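Sorting and Repacking Small Household Goods for Resale

Project report, second term
Supervisor: Gudrun Westerberg

1. Background

Usell is a resale shop that takes in household goods from house clearances. Much of what comes in is small and has no box: covers, trays, lids, holders, panels from larger items. In January the shop had 427 pieces of this kind waiting on shelves. Our group was asked to suggest a way of sorting them so that they could be priced and packed with less handling.

2. Method

We worked through the shelves over 13 sessions. Each piece was picked up, turned over, wiped and placed in one of 6 groups by shape and surface. We did not group by room of use. The shop had tried this earlier and staff kept disagreeing about where a plain tray belonged.

The groups were flat and glossy, flat and matte, round, hollow, long, and mixed. For each piece we wrote down the group, the surface, any slots or holes, and whether it could stand on its own edge. Two people had to agree on the group before a label went on.

3. Flat and glossy pieces

This was the hardest group to handle. Smooth faces show finger marks and scratch when stacked, so we held these pieces by the edges and stored them upright with paper between them. Rounded corners turned out to matter as well, as a piece with rounded corners slides more easily in a divider than one with square corners. 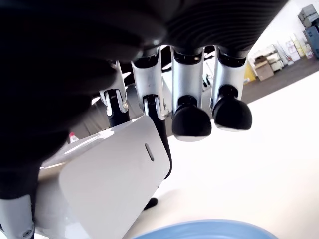 Figure 1. White panel-like piece with rounded corners and a narrow slot near one edge.

Slots were recorded separately. A slot can catch on a divider or on the corner of the next piece, and packing paper tends to tear on it. We put the slotted edge facing up where the box was deep enough — otherwise we folded a strip of card over it.

4. Results

All 427 pieces were sorted. The mixed group ended up larger than we wanted, mainly because of items with a flat front and a hollow back. The Nerivetti boxes the shop already used were too shallow for most upright storage. The deeper Trasham boxes worked better but take up more shelf space.

5. Problems and next steps

Our labels did not stick well to glossy surfaces and several had to be replaced. Bhuiyan suggested tie-on tags for anything with a slot or hole, and we would test that first. The form also needs a line for existing scratches, which we only started noting in the fourth session.

The shop has 1,590 more pieces in its back store. We recommend splitting the mixed group in two before starting on those.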